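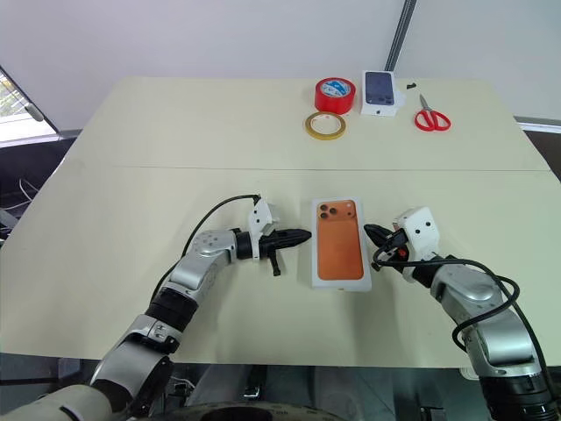

Search this site Go

Comparing two grippers on a two-arm setup
November | By Violeta Núñez

The procedure compares a Jaddale gripper and a Fonis gripper, one per arm, with a phone box as the test object. Both arms run from the same Corkarari controller. Clear the space between the grippers before enabling the motors.

1. Home both arms and close both grippers. Zero the jaw position in software for each side.

2. Lay the box flat with its long side running front to back, centered between the two grippers. Mark the corners if the box will be replaced by hand between trials.

3. Set the speed limit to 20 percent. Do not raise it until step 6 is complete.

4. Open one gripper to 80 mm and approach from the side. Stop 10 mm short of the box and check that the jaws are level with its edge. A box lid bends easily, so aim for the lower half.

5. Close at the lowest force setting. Increase one step at a time until the box can be lifted without slipping. Record the setting.

6. Set the box down, open, and retract fully. Repeat with the other arm. Keep the idle arm parked outside the working area.

7. Run 62 cycles per gripper and log each result as held, slipped, or missed.

Check the cable slack at each wrist with the joint at both ends of its travel. A tight cable pulls the wrist off line and shows up in the log as a missed grasp.

Logs from the Navarrete bench use the same three result codes and can be merged directly.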